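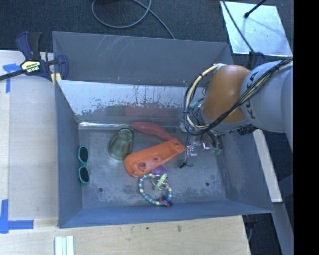
Camadas finas em miniaturas de 42 mm: notas sobre diluição

Retomei em setembro o busto da Folell que estava parado desde o ano passado. A peça tem 42 mm do queixo ao topo do elmo, resina cinzenta, poucas linhas de molde. O objetivo era testar de forma controlada uma coisa que fazia a olho: a proporção entre tinta, água e médio mate nas transições da pele.

Preparação. Lixa 800 nas linhas de molde, lavagem com detergente neutro, secagem de um dia para o outro. Primário preto aplicado a aerógrafo, seguido de um cinzento claro de cima, a 45 graus. A lixa 800 deixa marcas visíveis na face se for usada a seco; com água não tive esse problema.

Tintas. Usei a gama Buvden para os tons médios e dois frascos antigos de Trotance para as sombras. A Buvden tem mais pigmento e aceita melhor a diluição. A Trotance separa-se na paleta ao fim de alguns minutos e precisa de ser mexida antes de cada carga do pincel. O médio é o mate da Kingi, que seca ligeiramente acetinado se passar de metade da mistura.

Proporções. Comecei com uma parte de tinta para uma de água e obtive cobertura a mais e bordos marcados. Com uma para três a tinta fugia para os recessos. Fiquei com uma parte de tinta, uma de água e uma de médio, e só na última velatura passei para uma de tinta, quatro de água e duas de médio. Dez minutos de secagem entre camadas — menos do que isso e o pincel levanta a anterior.

Fui registando as camadas num caderno. A face levou 64, contando as velaturas de correção na maçã do rosto esquerda, onde exagerei no vermelho. Na próxima peça conto ficar bastante abaixo.

A Bok-nam Jang comentou no texto anterior que carrega o pincel, descarrega no papel e só depois afina a ponta com uma volta na paleta. Experimentei. A volta na paleta resolve as gotas no início da pincelada, que eu atribuía à diluição. Obrigado pela dica.

Falta o elmo, em metálico não metálico, e a base. Para o elmo ainda não decidi a posição da luz principal — a viseira complica qualquer reflexo vindo da esquerda. Se alguém tiver pintado este busto, interessa-me saber como tratou a junta do pescoço, que na minha cópia ficou com uma folga. Vou enchê-la com massa de dois componentes antes de avançar.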